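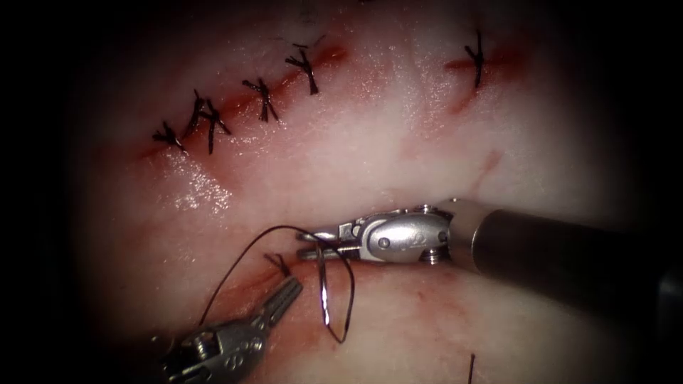 How to Practice the Simple Interrupted Stitch at Home

Suturing is one of those skills you can get a lot better at from your kitchen table, and I love teaching it! You need a needle driver, toothed forceps, scissors, some nylon thread on a curved needle, and a practice pad (a banana peel will do for your first week, really).

1. Load the needle two thirds of the way back from the tip, and lock the driver.

2. Lift the edge gently with the forceps. Go in at 90 degrees and turn your wrist so the needle follows its own curve. Don't push it straight!

3. Come up in the gap, reload, and take the same size bite on the other side.

4. Pull through until you have a short tail left. Wrap twice around the driver, grab the tail, and lay the knot flat. Then one wrap the other way, and one more back again.

5. Slide the knot off to one side of the cut and trim both ends.

Snug is plenty. If the edges pucker, you've pulled too hard, so snip it and go again.

My routine is 20 stitches a night, 6 nights a week. Trinidad Paredes, who taught me, made us do the first row painfully slowly, and I still warm up that way. Once your spacing looks even, try it with your other hand. It's awful at first and then it's so much fun.

Used needles go in a sharps container, even the practice ones.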